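4.2 Lint, seams and folds in dark garments

Once we had sorted the wash loads by color, the dark ones turned out to be the most rewarding part of the whole study. A white pillowcase hides its lint very well. A dark green cloth shows all of it, and it shows a good deal more besides: where the stitching runs, where the edge has rolled over, where somebody has pulled the cloth tight. We had planned to spend one short chapter on the dark pile and ended up giving it most of December.

The garments came from two sources. Flotalden supplied plain cotton pieces that had never been worn, and the Goodall laundry let us borrow well-used ones for as long as we liked. Altogether we logged 2,000 handlings, of which 1,859 were complete enough to keep. The rest were dropped for dull reasons, mostly a missing tag number or a wash setting that had not been written down. All pieces were washed on the same program and left to rest overnight on the Padwood tables before anyone folded them.

What we wanted to know first was how a line of stitching changes the way a piece hangs. Cloth that is free to drape will find its own folds, and these are usually soft and wide. A seam is stiffer than the cloth beside it, and it tends to hold a straight line while the plain cloth on either side gives way.

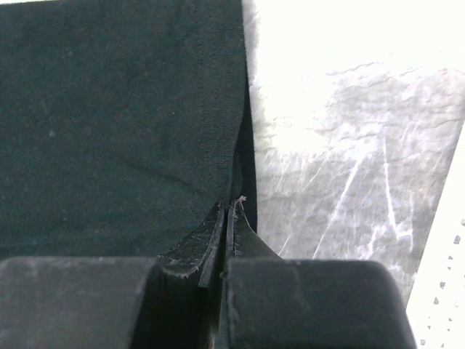

The effect is strongest near an edge. An edge that has been washed many times likes to roll over on itself, and in our notes the roll was easier to find with the fingertips than by eye. Folders who worked from the seam outward got flatter results than those who started at the edge and worked in, and we were delighted by how quickly people picked this up. Marin Nedeljković, who folded more pieces than anyone else on the project, changed her habit within a single morning and never went back to the old one.

Pulling the cloth taut also leaves its own mark. A shallow crease forms along the line of the pull, and on dark cotton it shows as a faint shadow. On most pieces the crease was gone after a light shake. On 19 of them it stayed through folding and was still there when the stack was opened again, and every one of these had been stored under the heavier stacks. We have not yet tested whether the weight or the length of storage matters more, and we would love to see someone take that up.

The second question concerned lint. We scored it by eye on the Zundalia scale, which runs from clean to heavily covered and can be learned in a few minutes. Loose fibers were spread fairly evenly over the open parts of a garment, but they gathered wherever the cloth had been pinched or folded. Frayed thread ends behaved in the same way, standing out along a fold that would look perfectly smooth on a lighter color. Figure 6 shows a dark teal-green piece hanging to a narrow gathered pleat, with small white fibers along the edges of the fold and paler specks scattered over the cloth above it.

It was a pleasure to find that such a plain thing as a pleat could tell us where to brush. In later loads we asked folders to open every gathered fold once and run a dry brush along it before laying the piece down. Scores improved for both the new and the used garments, and the brushing became so quick that several folders kept doing it after we stopped asking.

Figure 6. Dark teal-green fabric gathered into a tight pleat, with a paler surface to the left.

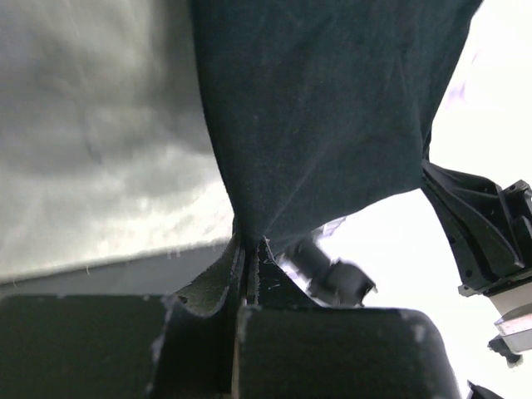 4.3 Light garments

The light loads were handled in the same way, with one change to the scoring. Pale lint is hard to see on pale cloth, so each piece was laid over a black board and checked under a low lamp placed to one side. Scores taken by two people agreed less often than they had for the dark loads, and we report both of them in the tables that follow.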